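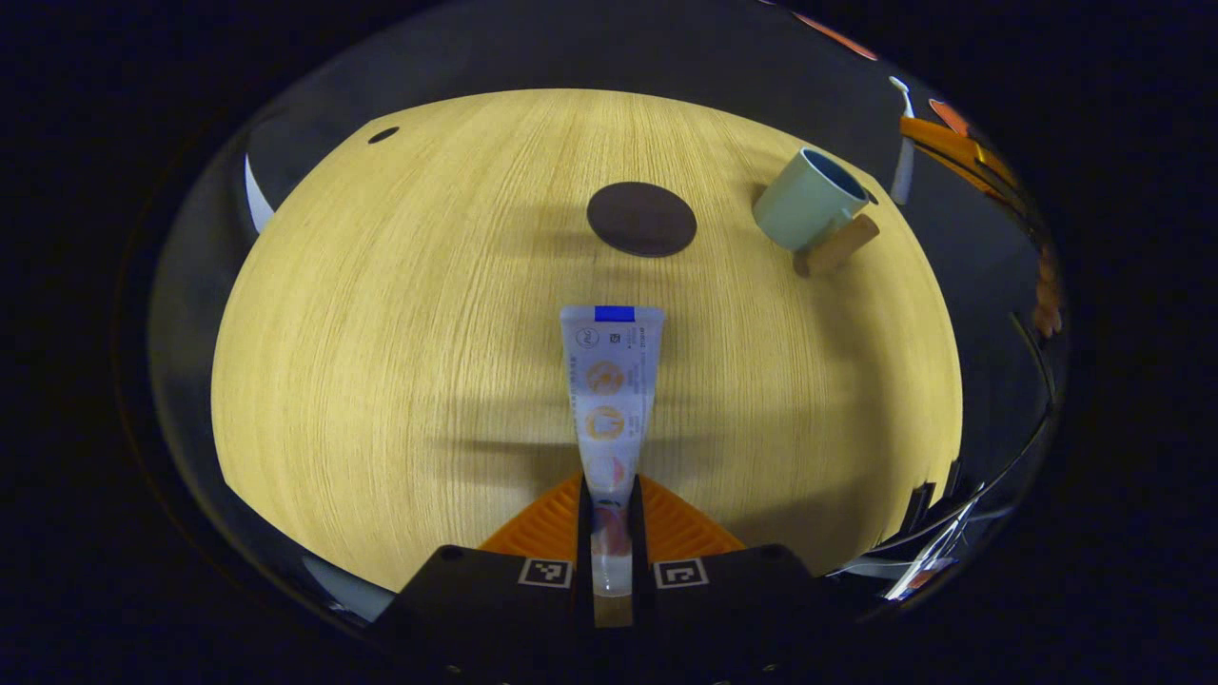 6 min read

I have been waiting a long time for somebody to sell a robot-teaching tool that I could hand to my sister, and I think the Hasance hand kit is it.

For anyone who hasn't followed the small and slightly nerdy world of hand-held grippers: you hold the thing, you squeeze, you do an ordinary job with it, and the camera on top records what your "hand" did. Later a robot arm wearing the same kind of fingers learns from those recordings. You don't need the arm in the room while you record. You need a table and some stuff to pick up, and most of us have plenty of both.

Demham, the company behind it, rents the kit for $300 a month with the software included. You can also buy it outright for $2000, and I'll come back to that number. I rented one in May, kept it for a second month, and then kept it again (my kitchen table has not been fully mine for a while).

What won me over was the soft stuff. Blocks and cups are easy. Any gripper can hold a block. A squeeze tube of hand cream is a much meaner test, fat and flat at one end and narrow at the other, happy to fold or twist if you grab it wrong. With the ribbed orange fingers on this kit I can take a tube by its narrow end, stand it up, and turn it over above the table with the wide end in the air, and I can feel through the handle when I'm squeezing too hard. That feel matters! If the person recording is guessing, the robot is going to learn the guess.

And you do see it in the recordings. The lens is extremely wide, so wide that the table bulges at the sides like a loaf of bread, and at first I hated it. My mug looked as if it were falling off the edge of the world. But after a week I came around. The wide view keeps the object, the fingers and most of the table in one picture, so when I reach for the next thing it has usually been in view the whole time. The Monier kit I tried before this one had a narrower lens and prettier video, and I kept losing sight of whatever I was about to pick up.

I asked Lindalva Camargo to try it, partly because she teaches pottery and has better hands than I do. She recorded 49 runs in one afternoon and I had to throw out only two of them. My own first afternoon was nowhere near that. She didn't read the manual either, she just started tidying my table with it, and that sold me on the design more than any spec sheet could.

Now the complaints, because I have some. The body is big and black and it hides the near edge of the table completely, so anything close to you disappears behind it. The two square markers have to stay visible to the camera, and the manual mentions that on page 19, long after you'll have stuck your thumb over one of them. My wrist gets tired before the battery does. The fingers pick up lint. And the software insists on a calibration step every time you open it, even if you closed it only to answer the door.

Then there's the price. Two months of renting is fine for a curious person. Buying is a different decision, and Hamada sells a bare version, without software, for a good deal less. If you already write your own code, look there first. I don't, or not well, and I'd rather spend the evening recording than fixing cables.

My opinion, for what it's worth, is that this kind of tool will do more for home robots than another shiny arm on a stage. The arms are already pretty good. They're short on examples from actual homes, with cluttered tables and half-used tubes and bad light, recorded by people who do these chores every day and don't think of them as skills. A school could rent one of these. A library could lend it out. I would love to see what a room full of twelve-year-olds could teach a robot about packing a lunch.

Mine is booked through the end of next month, and the next job on my list is the sock drawer.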